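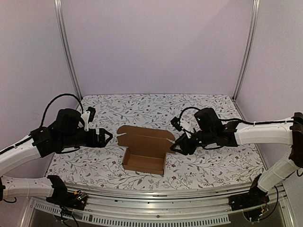
Chapter 7
Harvest Fairs and How They Began

I grew up a short walk from the field where Cullinane holds its fair, so I can't pretend to be neutral in this chapter. Every September my school shut for 2 days and we all went down to watch the first sheaf being carried in. I thought the whole world did it!

Of course it doesn't. Harvest holidays fall at all sorts of times, depending on what is grown and when it ripens. In Rindarora, where the main crop is barley, the holiday comes in August and hardly anyone works that week. Clemaron waits until October – the apples have to be in first – and people there eat a sharp, sticky cake that I have never learned to like.

So who decided on these dates? Sometimes a church did, sometimes a landowner, and quite often the market traders, who wanted a crowd with money in its pockets. The Stimance fair is a good case. Its charter names a saint, but the rules that follow are nearly all to do with the price of sheep (I counted five pages of them).

In this chapter we'll look at three things: where the old fairs came from, how some of them turned into public holidays, and why others were dropped. Before you read on, ask an older relative which local holidays they remember from childhood, and write down any you haven't heard of. We'll come back to your list in the section on lost holidays.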